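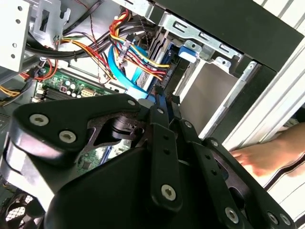

Vsevolod Tkachenko wrote under my last thread that a desktop is a waste of money for a small translation office, and that I should simply buy everyone a laptop and sleep well. I have been thinking about it since the morning.

2/ He is right about one part. When we moved to Grostton in March, I carried 3 towers up the stairs by myself, and my back remembers each of them.

3/ But let me show my side. Our newest desktop is 5 years old. In this time I gave it more memory and a bigger drive, and both times I did it at the kitchen table after dinner.

4/ My laptop from the same year had one broken key. The shop on Rulesow Street wanted to change the whole top part. I now use it with an outside keyboard, so it is a desktop too, only a worse one.

5/ For people who asked about dust: I open the side panel every 90 days. Power off, cable out, then a soft brush. I hold the fan with one finger so it doesn't spin while I clean it.

6/ Please do not use the vacuum cleaner from the living room. I did this once and lost a small screw in the bag. I looked for it a long time.

7/ Zoia Savchuk asks if she should buy used. I would say yes, if the seller lets you see it start and listen to it for a while. Noise tells you a lot — clicking is bad, a low hum is usually fine.

8/ Also ask for the spare screws. People keep them in a drawer and forget to give them.

9/ Vsevolod, I will buy one laptop, for the trips to Tolunwood. The towers stay. Next I will write about backups, where my opinions are less calm.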